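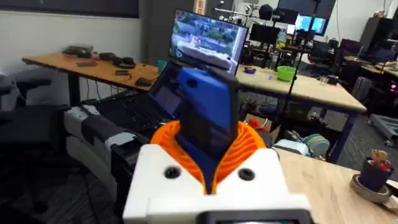

Room and Bench Safety Checklist, with Comments
Illport Student Robotics Club
Project: Verau arms, ring pick-and-place
January 2023

Fill in before the arms are powered. Mark each item OK, FIX or N/A. Comments from the last check are printed under the item so the next person can see what was found. An item marked FIX in section 3 means no powered work until it is closed.

1. Room

1.1 Walking paths clear between the desks and the long table. OK
Comment: Chairs pushed in before start. Keep bags under the tables and out of the path.

1.2 Cables on desks and floor. FIX
Comment: Thin cables still run loose across the desk on the laptop side. Tie them back along the rear edge. The sleeve ordered in March is too short for this desk, so use the hook-and-loop straps in drawer 5.

1.3 Extinguisher tag in date, exit not blocked. OK

1.4 Laptop running the arm software is set back from the arm's reach. FIX
Comment: It sits partly on the near edge of the desk. Move it in a hand's width and check that the charger lead does not cross the operator's seat.

1.5 Food and drink off the work tables. OK
Comment: Plants may stay if they are outside the taped reach line.

2. Workbench

2.1 Only parts needed for the run are inside the reach line. FIX
Comment: Tape, markers, pouches and spare boards keep ending up on the bench. Put them in the Larkesau bin before power-up. Boards go in an antistatic bag first.

2.2 Bench clamps tight on both arm bases. OK
Comment: Checked by hand. Quarter turn added on the left base.

2.3 Printed parts free of cracks and sharp strings. OK
Comment: Trim with the flush cutters, wearing glasses. Batch 34 had rough holes and was thrown out. Batch 53 is fine to use.

3. People near the arms

3.1 Stop button within reach of the operator and tested today. OK
Comment: Tested 2 times, once with each arm moving. Both stopped. Write the test in the log before the run, not after it.

3.2 Anyone reaching between the arms has called "hands in" and heard it repeated. OK

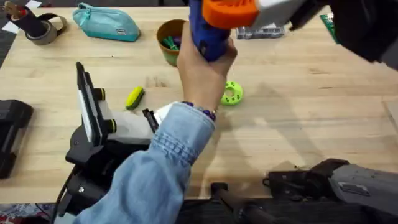 Comment: The operator takes both hands off the controls until "hands out" is called. We had a lapse in the fall when the call was made but not repeated. No contact, but it was written up and the run was ended for the day.

3.3 Sleeves, bracelets, lanyards and long hair. FIX
Comment: Sleeves must be close fitting or pushed above the elbow. Bracelets come off and go in the tray by the door. This applies to visitors and mentors too. Add it to the sign-in sheet.

3.4 Hand-held parts are passed from the side, never over the top of a gripper. OK

4. Grippers

4.1 Housing screws present and snug. OK
Comment: Use the short driver. The printed housings strip easily, so stop when the screw seats.

4.2 Orange ribbed parts seated, no tears. OK
Comment: Spares are in the Gajewski box. Replace if any rib is split.

4.3 Wiring does not pull at full wrist turn. OK
Comment: Turn the wrist slowly by hand with power off, both directions.

4.4 Grip force set to the low profile for the first run. OK

5. Test piece and targets

5.1 Ring lies flat and clear of other items before the start signal. OK

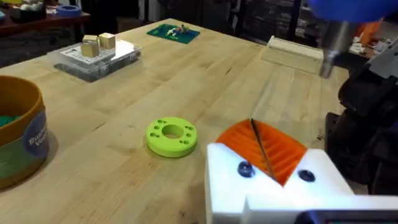
Lime green ring on the bench, with cubes on the lid of the clear box.

5.2 Cubes and boxes are where the run sheet shows them. N/A
Comment: No cube run on this date. If the box is used as a stand, check that the lid is latched.

5.3 Dropped parts stay where they fall until the arms are stopped. OK
Comment: Repeat this one out loud for new members.

Open items to close before the next powered session: 1.2, 1.4, 2.1, 3.3.

Keep the signed copy in the binder on the cabinet shelf. Throw out copies with the old section order, where grippers came before people.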